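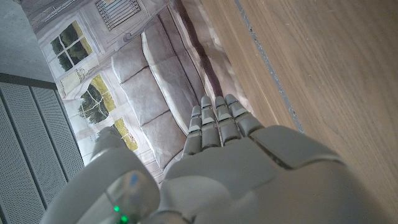
手,四指朝上。

Kianoush Vahidi
2022年2月17日

我想写一串关于“手”字的帖子。我的母语是波斯语,学中文已经很多年,每天在工作里也用中文,但是这个字我到现在还在学。如果有写错的地方,请各位母语者直接改正我,不用客气。

先说为什么是“手”。上个月我翻译一份家具说明书,原文里有“上手很快”。我第一反应是把东西举起来,放到手上。过了一会儿才明白,意思是容易学会。这种错误我以为自己不会再犯了。

所以我重新拿出旧的笔记本,把里面带“手”的词抄到一个文件里,按照意思分类。抄着抄着,觉得很有意思,就想分享一部分。

第一类是人。歌手、水手、选手、助手、对手、凶手、猎手。刚开始学的时候,老师说“手”在这里表示“做某种事情的人”。这条规则听起来很方便,于是我自己造了“饭手”和“书手”。老师笑了很久,然后告诉我,“书手”在古代真的有,是抄写的人,“饭手”没有。

这一类里我最喜欢的是一组表示水平的词:新手、老手、高手。还有“好手”。英语里也可以叫水手hands,所以这个想法不是中文独有的。波斯语里助手叫“dastyar”,dast是手,yar是帮助的人、朋友。

“对手”我学了两次。第一次学的时候以为只是敌人。后来看电视剧的评论,有人写“这两位演员演对手戏”,可是他们演的是一对夫妻。我问朋友他们是不是要离婚。

第二类是钱和运气。手头紧、手气好、出手大方、大手大脚。波斯语也有“手紧”这样的说法,dast-tang,字面就是“手窄”,意思跟手头紧差不多。看到这个词我很高兴,好像在外国的街上遇见同乡。

波斯语说一个人大方,是del和dast都打开的,就是心和手都打开,“dast-o-delbaz”。中文的“大手大脚”我曾经以为是同样的夸奖。在一次晚饭的时候,我对请客的主人说:“您真是大手大脚!”他的太太笑了,说:“你说得对,我每天都这么批评他。”

第三类是难和容易。棘手、得心应手、顺手、扎手、烫手。“棘手”的“棘”是有刺的植物,像荆棘,想象用手去拿,就记住了。不过我有很长时间把它写成“辣手”。“辣手”也有这个词,也可以表示难办,但还有一个意思是手段厉害、狠毒。两个字长得实在太像。

“顺手”要多说一句。“这把刀很顺手”是好用,“你出去的时候顺手关门”是顺便。还有“顺手牵羊”,是偷。同一个“顺手”,从好用的刀走到了被偷的羊。

说到偷,“三只手”是小偷。我第一次听到是在公共汽车上,有一位阿姨小声对我说:“小心三只手。”我认真地看了周围的人的手。

第四类是开始和结束。着手、动手、入手、下手、收手、放手、罢手、分手。这一类对学生来说最难,因为每一个单独看都懂,放到句子里就要很小心。

“动手”可以是开始做,也可以是打人。“你们快动手吧”,如果前面是一桌饺子皮和馅,没有问题。如果前面是两个生气的人,请不要这样说。

“下手”也是一样。“不知道从哪里下手”是正常的句子,我写邮件常常用。但是“他终于下手了”,我的同事说听起来像犯罪新闻,或者像买了一件很贵的东西。后来我知道买东西更常说“入手”。有人在网上写“已入手”,意思是已经买了。

“分手”我记得最快,原因不用说。

下面写一点字的形状。我不是研究古文字的人,只是喜欢查字典,所以只写比较确定的内容。

“手”放在左边的时候变成“扌”,也叫提手旁。打、拉、推、抱、抓、扔、找、排、挂。我初学的时候有一个办法:看到提手旁就猜是手做的动作。这个办法常常有用,有时候也会错,可是比没有办法好。

“看”字,上面是手,下面是目。手放在眼睛上面,向远处看。这可能是我学的第一个让我觉得“啊,原来如此”的字。后来每次在阳光很强的地方用手挡眼睛,我都会想到自己正在写一个“看”字。

“拿”是“合”加“手”,手合起来就拿住了。“掰”是两只手,中间一个“分”。我给我母亲看这个字,她一个汉字都不认识,我让她猜,她做了掰馕的动作。我为这个字感到骄傲,虽然跟我没有关系。

还有藏起来的手。“又”本来画的是右手。“友”是两只手,方向相同,表示朋友。“取”是耳朵加手,这个来历有点可怕,跟古代战争有关,吃饭的时候请不要查。“采”上面是“爪”,也是手,下面是树木。

知道了“又”是手以后,“双”字反而让我糊涂,两个“又”,是不是两只手?老师说“双”的繁体是“雙”,上面是两只鸟,下面一只手,手里拿着两只鸟。简化以后鸟飞走了。

好,回到词。第五类是关系。手足是兄弟。手下是听你指挥的人。左右手是最得力的帮手。“手心手背都是肉”,父母对孩子都一样爱。我有两个妹妹,我把这句话翻译给她们听,小妹妹问:谁是手心?

波斯语里我最想介绍的一句跟手有关的话是“dastet dard nakone”,直接翻译是“愿你的手不疼”。别人给你做了饭、倒了茶、递了东西,你就说这句,意思是谢谢,辛苦了。刚来的时候我把它直接说成中文,对食堂的师傅说“希望您的手不疼”。师傅看了看自己的手,说不疼,你怎么知道我前两天疼?

中文里跟这个最接近的,我想是“辛苦了”。但是“辛苦了”里面没有手。有一点可惜。

对这句波斯语也有固定的回答:“sar-et dard nakone”,愿你的头不疼。这样两个人身体都健康。

第六类,数字加手。一手资料、二手书、二手房、二手烟。“一手”单独用也很多:露一手、留一手、有一手。“露一手”是表现自己的本领,“留一手”是本领不全部给人看。教我做红烧茄子的邻居就留了一手,我怎么做都没有她的味道。她说没有,是我的火太小。

围棋里下一步也叫“一手”。我下得不好,但是喜欢听讲棋的人说“这一手很厚”。什么叫厚,我问过几个人,每个人的解释都不一样,而且都很长。

“二手”有一个我犯过的错误。我想说我的字典是跟另外一个人共用的,我说成“二手字典”。其实那本字典真的也是二手的,在Kirnthorpe旧书店买的,所以没有人发现我说错了。

那本字典的前主人在“手”字那一页用铅笔写了很小的一句话:“怎么这么多”。我很想认识他或者她。

第七类,成语。我只写自己真的用过的。手忙脚乱,每次搬家。爱不释手,用来写礼物的感谢信,很安全。手舞足蹈,形容我侄子。束手无策,写给客服的邮件。眼高手低,老师对我的评价,她说完又安慰我,说眼高也是优点。

“手无缚鸡之力”,连绑一只鸡的力气都没有。我用过一次,在健身房登记的时候。教练说他很久没有听见别人当面说这句话了。

“十指连心”也很好,手指疼,心里也疼。请注意是十指,不是十手。我写作文的时候写成“十手连心”,老师在旁边画了一个小小的章鱼。

“食指大动”的故事出自《左传》,郑国的公子宋食指一动,就知道有好吃的东西。那天果然有鳖。可是国君故意不给他吃,他就把手指伸到锅里,尝了一下,走了。后来事情变得非常严重。我每次读都觉得,一碗汤,何必。

顺便说手指的名字。拇指、食指、中指、无名指、小指。“无名指”最有意思,没有名字就叫没有名字。波斯语里这根手指叫戒指的手指,“angosht-e angoshtari”。我祖母教我们的儿歌里,每根手指都要说一句话,最后说话的是拇指,它个子矮,但是最厉害。

有朋友问我怎么复习这些词。我的方法很普通:每天用其中一个词写一小段,不超过200字,写今天真的发生的事情。如果今天没有棘手的事,就不写棘手。这样写出来的句子不漂亮,但是记得住。

写完以后大声读15分钟。我住的地方墙比较薄,我想邻居也已经记住了不少。

再补充一个今天刚发现的。“手笔”可以是某个人写的字、画的画,“大手笔”可以是有名的作品,也可以是花很多钱的大计划。我去年七月在一份合同的说明里看到“大手笔”,翻译成了“很大的字迹”。幸好校对的同事看见了。

还有“手艺”和“手段”。“他的手艺很好”,大家都高兴。“他的手段很好”,大家会安静一下。

回复里有人问“手感”。谢谢,我漏掉了。布的手感,键盘的手感,投篮的时候也说“今天手感不错”。波斯语没有一个完全一样的词,我要用半句话来解释。

也有人提醒我,“拿手”应该放进去。对的,拿手菜、拿手好戏。我的拿手菜是藏红花米饭,底下要有一层脆的锅巴,我们叫tahdig。中文的“锅巴”这个词我是为了解释它才去学的。

还有一位朋友说广东话里“手信”是旅行带回来的小礼物。我以前不知道,今天抄到文件里了。“信”在手里,很像有人写了信亲自送来。这只是我自己的想象,请不要当成词源。

更正一处:前面我写“猎手”的时候,本来想写的是“射手”,不过两个都对,就不改了。

下一次我想写“头”,石头、馒头、念头、甜头、里头。这个字也让我头疼很多年。如果你们有喜欢的带“头”的词,请先写在下面,我慢慢看。

愿你们的手不疼。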